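Residents' Services Explains the August Fan Check

Flurnberg — Every August the residents' services office at Alva House opens a bench for small electrical items, and every August most of what arrives on it is fans. The office's equipment coordinator, who has run the check for nine years and asked to be identified by title only, met with this newsletter on Friday to discuss how the service works and what residents should know before bringing in an appliance.

The building has 900 residents and a shared electrical supply that dates in part from the original construction. According to the coordinator, a fan on its own places little demand on that supply. The office is more concerned with what stands between the fan and the wall.

"People look after the fan and forget the cord," the coordinator said. "We ask them to bring everything they use with it — the adapter, the power strip, the extension. If it stays at home, we can't look at it."

Desk fans of several sizes are accepted, along with the small compact models that have become common in the studio apartments. Cords are followed by hand from one end to the other before anything is connected. Adapters receive particular attention.

"An adapter is a small thing and it gets passed along from one tenant to the next," the coordinator said. "I would like to see each one in the hand, on its own, before it goes near a socket."
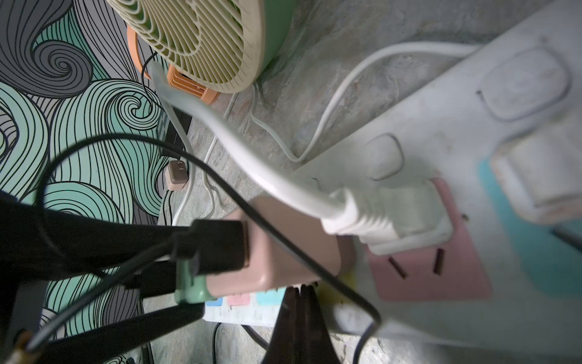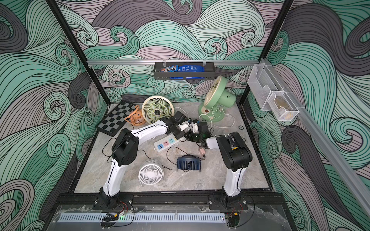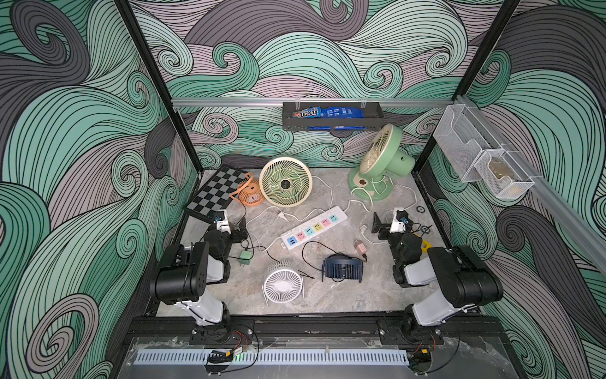
What the Office Looks For

The coordinator described the check as a plain one. Plugs should sit fully in their sockets, the outer covering of a cord should be unbroken along its length, and guards should be firmly attached. Power strips with sockets in different colors are welcome, and the coordinator encourages households to make use of them.

"If the fan is always on the pink socket, you know which plug to pull," the coordinator said. "It saves a great deal of reaching around under a desk."

The office does not carry out repairs. Items that do not pass are returned with a written note, and residents may take them to the Kivlow recycling point, which accepts small appliances and loose cords.

Asked about the most frequent mistake, the coordinator named the practice of plugging one power strip into another. "I understand why it happens. The outlet is on the wrong side of the room. We would still prefer that you call us and ask about moving the desk."

Appointments may be requested at the front desk until 2 p.m. on Friday. Residents are asked to label each item with their apartment number.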